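Caring for your Triva work cloth: common questions

What is the Triva cloth for?
It covers a table while you sort, pack or fold small things. It gives you a soft surface that keeps lids and coins from rolling, and it protects the tabletop.

Does it have to lie flat?
For sorting, yes. Smooth it from the center out with your palm. For polishing or wrapping, many people leave it bunched up.

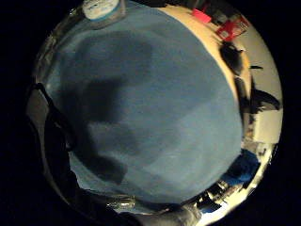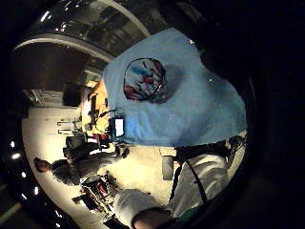
Blue shows lint more than our gray does. One customer wrote to ask why we keep selling it, when she goes over hers with a tape roller every evening and still finds white fluff in the morning. She has since switched to a damp rubber glove, wiped in one direction, and told us it takes her less than a minute. We have tried the glove and now suggest it too.

Can I machine wash it?
Yes, in cold water on a gentle cycle, alone the first time. Skip the fabric softener. Hang it to dry.

Will it shrink?
Expect a little after the first wash. A cloth 50 inches long may lose up to an inch.

Can I iron it?
Use low heat on the back only. A steamer also works.

How do I get wax off?
Let it harden, lift off what you can with a plastic card, then wash as usual. For oil, put dish soap on the spot and leave it for 20 minutes first.

What is the difference between Triva and Alden?
Alden is thicker and has a non-slip backing. It can't go in the washer.

Can I return a cloth I have used?
Unwashed cloths can come back until the end of October if bought after 15th June. Washed ones can be exchanged only for a fault in the fabric.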